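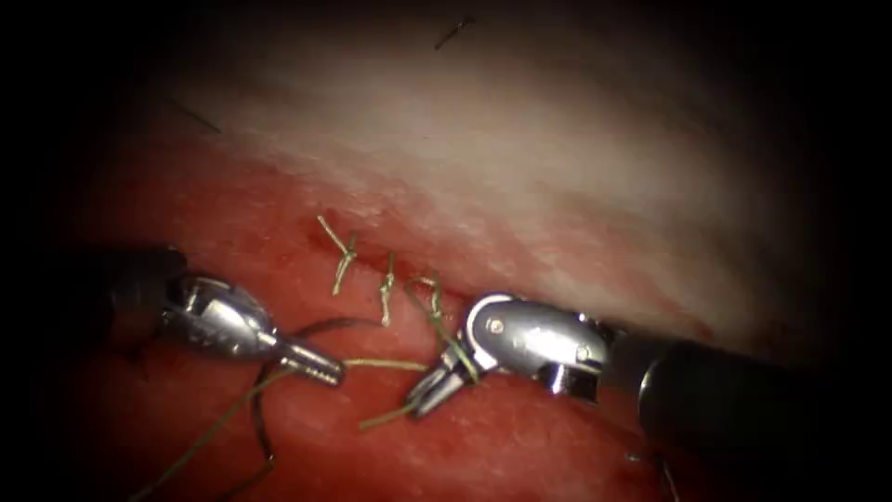 A escola das mãos pacientes

Às quartas-feiras, depois do almoço, quando o resto do prédio da Kustus fica meio sonolento, Leopold Imhof tira os sapatos, calça umas pantufas de feltro já bem gastas e se senta ao console para dar pontos. São pontos simples, daqueles que um residente aprende logo nos primeiros meses: passar a agulha, puxar o fio, dar as voltas, apertar o nó, cortar as pontas. E depois outra vez, e mais outra, até a hora em que alguém aparece na porta para perguntar se ele não vai embora.

Imhof foi cirurgião durante boa parte da vida e fala do ofício com um carinho que contagia quem está por perto (eu, que desmaio em exame de sangue, passei a tarde inteira encantado). O trabalho dele agora é outro. Cada gesto que faz no console vai para o arquivo do projeto Skutik, e é com esse arquivo que a equipe pretende ensinar um sistema a suturar sozinho, primeiro em tecido de treino e, quem sabe, muito mais adiante, como ajudante de um cirurgião de carne e osso.

A meta para maio é chegar a 400 demonstrações completas. Quando estive lá, tinham acabado de passar das 200, o que foi comemorado com um bolo de laranja e uma discussão bastante acalorada sobre o que conta como demonstração completa. Um ponto em que o fio escapa e é recuperado vale? Imhof acha que vale até mais do que os outros. “Se a máquina só vê a minha melhor tarde, ela não vai saber o que fazer na pior”, me explicou, enquanto procurava os óculos que estavam na testa.
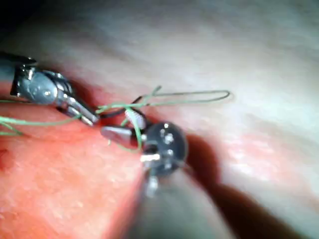 Vista próxima dos instrumentos, com o fio verde em laço sobre o tecido de treino.

O fio, aliás, é o grande personagem dessa história. Metal é obediente, me disseram na Kustus, e a posição de um braço se conhece a cada instante. Já o fio dobra, torce, gruda, faz laços onde bem entende e some atrás de uma garra justamente no momento que interessava. Por isso gravam de mais de um ponto de vista, com uma câmera parada e outra que acompanha o instrumento de perto, e por isso também alguém precisa rever tudo depois, com calma, marcando onde começa cada passada e onde termina cada nó.

Essa revisão acontece no andar de cima, numa sala que cheira a café requentado, com um programa feito em casa e batizado de Prantl. Uma sessão rende em geral 36 trechos, e eu acompanhei a marcação de 2 deles, o que tomou mais tempo do que eu teria coragem de confessar ao meu editor. O gesto que no console parecia um só, fluido, vira ali uma sequência de pequenas decisões: a hora de soltar, a hora de tensionar, o instante em que a mão esquerda espera pela direita.

Perguntei a Imhof se não lhe dava certa melancolia ensinar a uma máquina aquilo que levou décadas para aprender. Ele pensou um bocado, mexendo o chá, e contou de uma professora que teve em Harow, que corrigia os alunos batendo de leve com o lápis nos nós dos dedos deles. Até hoje, disse, quando aperta demais um fio, sente o lápis. Gostaria que alguma coisa daquela senhora fosse parar no arquivo também.

Depois voltou ao console, ajeitou as pantufas e pediu que aumentassem um pouquinho o volume do rádio.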